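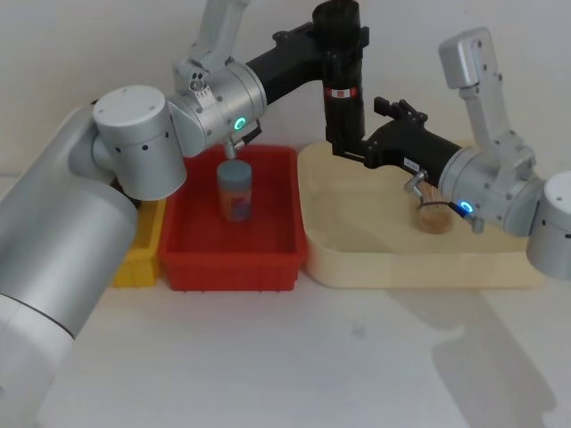
## Two arms down, and now we're pricing the trays

So the budget for the sorting bench at Dindcombe finally went through in May, and I've been grinning ever since! We have two arms on the table now, and I spent most of the morning watching them reach over the trays (a jar in the red one, a little wooden cup in the cream one) when I should have been doing invoices.

The money talk isn't over, though. Rustance quoted us $1,215 for a spare set of grippers, and Edmont came back with $799 for what looks like the same thing minus the cabling. Cables are another $218, so Edmont still wins, and I've asked them to hold that price until our next order goes in.

Atif Magsi wants to save even more and keep using the plastic trays we already have – red, yellow, cream, whatever's on the shelf. I'd love a matching set, but he's got a point, and jars and cups don't care what color they sit in.

Next up is Mrema, where the folks want the same bench by next spring. I'm putting their wish list together now, so if you work over there and need deeper trays or a longer table, email me before I send it off to purchasing.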